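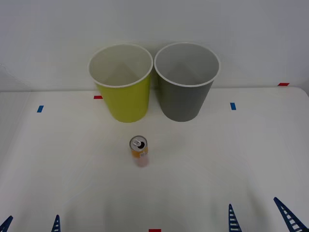
May, 9:40 p.m. | Posted by admin | Filed under: Kitchen

I have been told more than once that I own the wrong cups. The latest person to tell me was a product page. Breso sells a "hydration sharing set," which turns out to mean big paper cups in two colors, and the page says that color coding "ends cup confusion at home." I didn't know there was any. I have lost a cup at a party maybe twice in my life and both times I got another cup.

But the listing had 857 reviews and most of them were glowing, and I am weak in front of a sale, so I ordered the yellow-green and the gray. You can't get a small pack. You get 500, sleeved, in a box that now lives on top of my fridge because no cabinet will take it. If anyone at Breso is reading, two households could not get through that box before the cardboard wears out.

Let me be fair about the color first. The yellow-green is a good loud color and you can find it from across the yard. The gray is fine. It looks like something a dentist would hand you. Both are pale inside, which I do like, as you can see what you're pouring. The rolled rim is also decent. I've had paper cups where the seam pokes your lip and these don't do that.

My problem is the size. The page calls them "everyday," and I'd like to know whose everyday. They are huge! I had a can of something fizzy from the Lục market, the small kind with the orange label, and next to these cups it looked like it belonged to a doll.

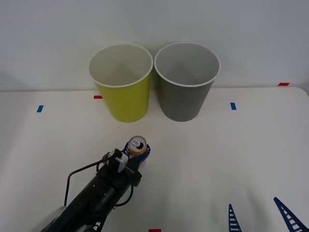 Yellow-green, gray, and the little can, already open.

The idea behind the set, as far as I can follow it, is that you buy one drink and split it. One color for you, one for the other person, no arguing. There is a whole paragraph on the page about couples. I have doubts about the couples. If you split a can that small between two cups that big, you each get a puddle at the bottom and a lot of white paper wall to look at on the way down. I tried it with water first and then with soda, and the soda seemed flatter to me in the big cup, though I won't swear to it. I had nothing to compare it with except my own mood.

Ice fixes some of this. Fill either cup halfway with ice and a short drink looks like a real drink, which is the trick every fast food counter has been pulling since before I was born. So if you keep a lot of ice around, fine. My freezer has one tray and it's mostly peas in there.

The other claim is that they "stack neatly and stay neat." They stack, sure. Every tapered cup stacks. Mine also stick together, and I have pulled out three when I wanted one often enough to be annoyed by it. Side by side on a table they do look nice, I'll give them that. They make the corner by the wall look like somebody planned it.

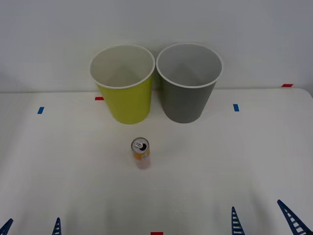
Same two cups along the wall, can out front.

A reader wrote in after my last post to say I should have gone with the Zelitz ones, which are smaller and come in smaller packs. Maybe so. I looked, and the Zelitz page also promises to change how I drink, so I closed it. There's an item called the Folden 3851 too, a set of folding cups for camping, and I have never met a folding cup that didn't taste like the drawer it came out of.

Would I buy these again? At the sale price, for a yard full of people and a cooler full of ice, probably. For a normal evening at home with one small can, I can't see the point of them at all. Drink it out of the can. If there are two of you, open two cans. That costs a little more and saves you a box on top of the fridge.

I'm not throwing them out, though. The gray ones have been good for holding pens and the yellow-green ones are going to be seedling pots once I poke a hole in the bottom. The page doesn't mention either use. I'll report back on whether the paper holds up under tomatoes, which I doubt.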